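Ein Lob der kleinen roten Körbe
Meinung, 17. Juli 2019

Ich gehöre zu den Menschen, die eine Schublade haben, von der in der Familie nur im Singular gesprochen wird. Man sagt »die Schublade«, und jeder weiß, welche gemeint ist. In ihr wohnten viele Jahre lang Zange, Radiergummi, Batterien, der Müsliriegel vom vorletzten Wandertag und ein Schlüssel, der zu keiner Tür in unserem Haus passt. Ich habe diese Schublade lange verteidigt. Heute möchte ich mich von ihr verabschieden, und zwar zugunsten von etwas sehr Bescheidenem, nämlich des offenen Korbes auf dem Tisch.

Den Anstoß gab die offene Werkstatt in Trunau, in der ich seit September immer wieder ein paar Stunden verbringe, mal zum Leimen, mal nur zum Zuschauen. Dort steht ein großer heller Holztisch, und auf ihm stehen rote Plastikkörbe mit geschlitzten Wänden, in die hineinkommt, was sonst herumliegt. Beim ersten Besuch fand ich das, ich gebe es zu, ein wenig kindergartenhaft. Ich bin mit Schränken groß geworden, mit Türen, die man zumacht, wenn Besuch kommt. Inzwischen denke ich anders darüber, und wenn drei verpackte Snacks aufrecht in einem solchen Korb stehen und über den Rand schauen, wird mir sogar ein bisschen feierlich zumute. 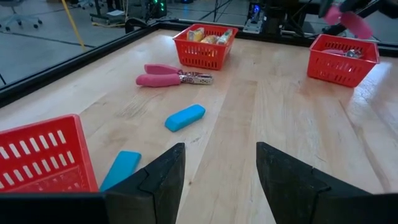 Was der Deckel mit uns macht

Der Deckel ist nämlich der eigentliche Übeltäter, davon bin ich überzeugt. Ein Behälter mit Deckel lädt dazu ein, etwas hineinzuwerfen und zu vergessen. Ich habe mir vor Jahren, in einem Anfall von Tatkraft, das Sortiersystem von Brunano gekauft, 24 Fächer, jedes mit eigenem Klappdeckel und einem Schildchen zum Beschriften. Zwölf davon habe ich beschriftet. In den übrigen liegt bis heute alles Mögliche, und ich könnte Ihnen beim besten Willen nicht sagen, was, denn dazu müsste ich ja die Deckel öffnen.

Ein offener Korb kennt dieses Versteckspiel nicht. Man sieht beim Vorübergehen, ob er voll ist oder leer, und wenn die Zange bei den Riegeln gelandet ist, fällt es auf. Durch die Schlitze sieht man sogar von der Seite hinein! Dass er dabei nicht besonders vornehm aussieht, nehme ich gern in Kauf. Meine Großmutter bewahrte ihre Knöpfe in einer Suppenschüssel auf, mitten auf der Anrichte, und in ihrem Haushalt hat nie ein Knopf gefehlt.

Nun höre ich schon den Einwand, dass ein Tisch voller Sachen trotzdem ein Tisch voller Sachen bleibt, auch wenn Körbe danebenstehen. Das stimmt. Zangen mit rosa Griffen, blaue Radiergummis, dazwischen etwas zum Knabbern, und der rote Korb weiter hinten ist leer — so kann es eben auch aussehen, und ich finde das gar nicht schlimm. Wer arbeitet, braucht die Dinge ausgebreitet vor sich. Ich misstraue Leuten, bei denen während der Arbeit alles am Platz liegt, so wie ich Köchen misstraue, deren Schürze sauber ist. Mir geht es um die kurze Zeit danach, in der man sich entscheidet, ob man noch einmal hingreift oder das Licht ausmacht.

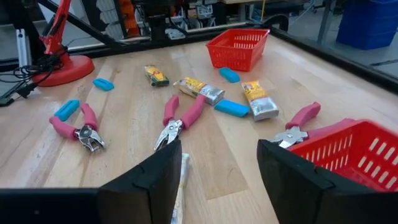

Bei uns würde das keine Woche halten, schrieb mir eine Leserin auf meine letzte Kolumne hin, die Kinder würfen doch alles in den nächstbesten Korb, und dann habe man statt einer schlimmen Schublade eben mehrere schlimme Körbe. Ich habe lange über diesen Satz nachgedacht, weil er so sehr nach Erfahrung klingt. Und doch glaube ich, dass er für die Körbe spricht. Ein schlimmer Korb ist klein. Man kippt ihn auf dem Tisch aus, schüttelt den Kopf, sortiert, und nach zwei Tassen Tee ist die Sache erledigt. Versuchen Sie das einmal mit einer Kommode.

Außerdem muss ja nicht jedes Ding seinen eigenen, ausgemessenen Platz bekommen. Der Versandhändler Nosiren führt in seinem Katalog 128 verschiedene Einsätze für Schubladen, ich habe ihn eines Abends von vorn bis hinten durchgeblättert und war danach so müde, als hätte ich selbst umgezogen. Für Radiergummis reicht ein Korb. Sie sind leicht, sie gehen nicht kaputt, und man darf sie durchaus ein wenig gedankenlos hineinlegen, einen nach dem anderen, so wie man Äpfel in die Schale legt. Mir ist das inzwischen die liebste Arbeit beim Aufräumen. Mit den Radiergummis fange ich an, die Zangen kommen später.

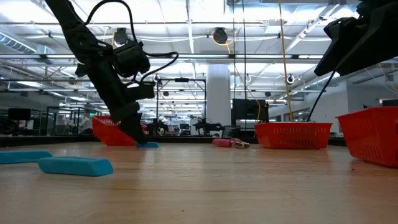
Und wohin dann mit den Körben, wollte neulich jemand bei Ogundipe wissen, unserem Eisenwarenladen, wo ich an der Kasse wohl etwas zu ausführlich geschwärmt hatte. Auf den Tisch, habe ich geantwortet. Sie bleiben stehen, das ist ja gerade das Schöne daran. Man wird sich beim Abendessen ein wenig dünner machen müssen, und der Brotkorb bekommt Gesellschaft. Bei uns steht der erste jetzt neben dem Salz, und der Schlüssel ohne Tür liegt auch darin.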